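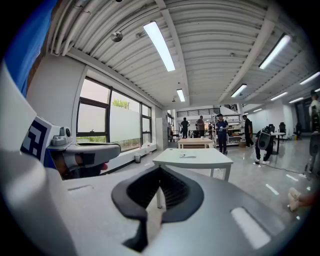 Gray gripper with the black finger pad, white table behind.

9/24/24

Edge control, third batch (hairline hold)

Picked up from the August notes. Batch two held fine but flaked white after a few hours on the coarser swatches, and it pulled when I tried to brush it out. Changed two things for batch three: less of the film former, and glycerin up slightly. Water makes up the difference. Everything else as in the August sheet, including the fragrance, which I still want out before this goes on anyone's face.

Film former is the Plastar grade, same drum as before. The Wirnex sample came but the lid was cracked and I have not used it. Juniper is asking for another.

Made up 1000 g. Heated the water phase, sprinkled the thickener in slowly with the overhead stirrer on 1040 rpm. It clumped at the wall anyway. Scraped down twice, then went up to 2000 until it was smooth, and back down before the glycerin went in. I would start at 2000 next time and skip the low speed. Do not go to 3000 — tried it on the leftover from batch two and it pulled in so much air that the jar looked like whipped egg white and was still full of bubbles the next morning.

Bubbles in this one are small and mostly near the top. Left it covered on the bench over lunch and they thinned out a bit. Clear enough to judge, too cloudy to sell.

pH came in slightly high. Two drops of citric solution brought it down to where I wanted. Wrote the drops on the jar label because I will forget.

Swatch tests

Used the Cheng hair swatches, the fine straight and the tight curl. Laid short pieces along the edge of the mannequin foreheads, brushed flat with the small boar brush, tied down with the satin strip, then took the strip off and left them uncovered.

Fine straight: lies flat right away, stays flat. A bit too shiny. Looks wet when it is dry. Brushes out clean.

Tight curl: lies flat with two passes of the brush. The ends start to lift by the end of the afternoon, worst at the temple. Batch two did better here. No flakes when I rub it with a fingertip, which batch two could not manage. Adding a second layer over the first one gives a little white at the root, so the flaking is reduced but still there if you pile it on.

Tackiness: still sticky to the touch when I would expect it to have set. I blame the extra glycerin. The room was humid too and I did not write down the reading, so that one needs repeating before I say anything firm.

Lindiwe tried it on her own hairline over a clean, dry forehead. Her comments, more or less as given: goes on easily, smells too strong, likes the shine, does not like that her scarf stuck to it. She said most people she knows will put it on with a toothbrush, and that our little brush is too stiff for baby hairs and leaves gaps. She is right about the brush. I went over one of the tight curl swatches with a soft toothbrush and got a much better swoop with less product.

She also layered it over her usual leave-in and it balled up straight away. Small soft crumbs, same look as an eraser. Batch two did not do this with the same leave-in, at least not that we noticed. Could be the order I added things, could be the thickener. I need to run the two batches side by side with and without leave-in.

Samples: two jars kept back, one in the warm cabinet and one on the shelf by the window. The rest is in the tub marked B3. Trultbridge want a small jar for their salon people, but I would hold off until the balling is sorted out.

To do

Batch four, glycerin back to the August amount, keep the lower film former.
No fragrance.
Leave-in test, B2 against B3, tight curl swatches only.
Write down the humidity.
Order soft brushes, and ask Cheng for more tight curl, we are nearly out.
Juniper to chase the Wirnex replacement.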